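Marks and faint rings on the inside of a white dish - stains, or is the glaze going?

Posted in Kitchen and Tableware, 23rd August
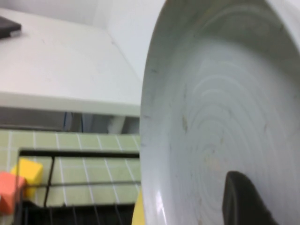

The inside of the dish, with the tan mark near the middle-left.

Kimie Tsuji

Hello everyone, and thank you in advance for reading what I suspect will be a longer post than it needs to be. I moved into a smaller apartment this summer and finally unpacked the last of the kitchen boxes, and in one of them was a big white dish that I had half forgotten I owned. It's the sort of thing that can be a plate or a shallow bowl depending on what you put in it. I used to serve noodles in it when people came over, and for a good while before the move it lived at the bottom of a stack with a heavy pan sitting on top. (I know, I know.)

Now that it's out again I've been looking at it properly, and there are a few little brownish smudges and specks on the inside. Most of them are tiny. The one that bothers me is a tan mark over toward the left, which is bigger than the rest and seems to catch my eye every time I walk past the shelf. I have washed it twice with ordinary dish soap and a sponge, and then I let it sit in hot soapy water for 10 minutes, and the tan mark looks just the same to me.

The other thing is the rings. If you look at it in a certain light there are very faint circles in the surface, one inside the other, going out from a spot low down in the middle. I don't remember those at all, but then I never used to look at it empty, it always had food in it! My sister thinks the glaze is wearing away and that I shouldn't eat off it anymore. I would hate to throw it out. It came from a little shop in Brollthorpe that has since closed, it has no name on the bottom that I can make out, and I'm not even certain whether it's stoneware or porcelain.

So I suppose I'm asking two things. Can the marks be cleaned off without hurting the finish, and are the rings anything to worry about? I have baking soda, white vinegar and a bottle of the Prustetti cream cleaner under the sink, but I haven't dared use that last one on something I eat from. I'm having friends over in September and would love to have it on the table.

Evatdale Potter

Hi Kimie, and welcome! You'd be surprised how often I get asked about this, so please don't feel silly. I made pots for a good many years and taught an evening class for a while too, and rings were one of the first things people wanted to know about when they turned a bowl over in their hands.

Let me take the rings first, as I think that's what is really worrying you. Faint circles going out from a center point are very common on round dishes, and they usually come from how the piece was made. If it was thrown on a wheel, they're the track of the potter's fingers or a rib moving outward through the clay. If it was made in a factory with a mold and a spinning tool, you can get much the same thing, only more regular. The glaze goes over the top and softens them, and with a pale dish you might own it for years before the light hits it just so. In your picture the surface still has a bit of a shine to it, which I'd take as a hopeful sign, though of course I can't feel it from here and you can.

So do feel it. Wash and dry your hands, close your eyes and run a fingertip slowly from the middle out to the rim. Making marks feel like gentle ripples with a smooth skin over them. Worn glaze feels dry or chalky, a little like the unglazed foot on the underside, and you'll know it when you meet it. If you come across rough patches, or a network of fine cracks, or a place where the glaze has flaked, then your sister has a point and I would retire it to holding fruit.

Now the smudges. There are a few things they might be, and the way to find out is to start gently and work up:

Mix baking soda with just enough water to make a soft paste, about as thick as toothpaste. Put it on the tan mark with your finger, leave it for 10 minutes, then rub in small circles with a damp soft cloth. Rinse and have a look in daylight. If it's lighter but still there, do the same again.

If the paste does nothing at all, try warm water with a scoop of oxygen bleach powder (the kind sold for laundry whites, with no perfume if you can find it) and let the dish soak overnight. Follow the package for the amount. Rinse very well afterward and then wash it as normal.

Old cooking oil is another good suspect when something has been stored for a long time. It goes tan and sticky and then sets hard, and dish soap slides right over it. The paste should shift it, but it can take more elbow grease than you'd expect.

Please don't mix the cleaners together, and don't go at it with steel wool or a scouring powder. I once had a student bring in a lovely cream platter that she had scrubbed with a green scouring pad every night for a whole winter, and the dull patch in the middle picked up every cup of tea and every curry after that. It can't be polished back.

One last possibility is that the specks are in the clay or the glaze itself. Little bits of iron in the clay come up brown in the firing, and lots of people pay extra for that look. If a speck has perfectly crisp edges, feels smooth and doesn't change one bit after the paste and the soak, I'd say it was born with it. A smudge with soft edges is more likely to be something that landed there later.

Do come back and tell us how you get on, I'm always curious about these. And noodles in a big white dish sounds just right for September!

dishrack535

magic eraser. wet it, rub, done. worked on my white plates

they do scratch some finishes so try the underside first

Minami Lunches

I'd agree with nearly all of what Evatdale Potter says, and I only want to add something about the heavy pan, because I did the very same thing with my serving dishes for years and never thought twice.

When metal sits or slides on a white glaze it can leave a bit of itself behind. Most people know this from the gray lines that knives and forks make, but a pan with a rusty spot on the base will leave a brown or tan mark, particularly if either one was put away slightly damp. Baking soda was slow going on mine. What did the trick was a cream cleanser made for pots and dishes, used with a wet cloth and hardly any pressure. I don't know the Prustetti one, so read the back of the bottle and see whether it says it's suitable for tableware - some are only meant for sinks and stovetops. If it doesn't mention dishes, I'd leave it under the sink.

Lemon juice or your white vinegar is worth a go on a rusty mark too. Dab it on, give it a few minutes and rinse it off. I wouldn't soak the whole dish in vinegar overnight, especially when you don't know what sort of glaze it has.

And when it goes back on the shelf, put a folded dish towel or a round of felt between it and whatever sits above. I cut mine from an old wool sweater that had shrunk in the wash, and I got 2 good circles out of the back and a smaller one from a sleeve, which now lives under the sugar bowl.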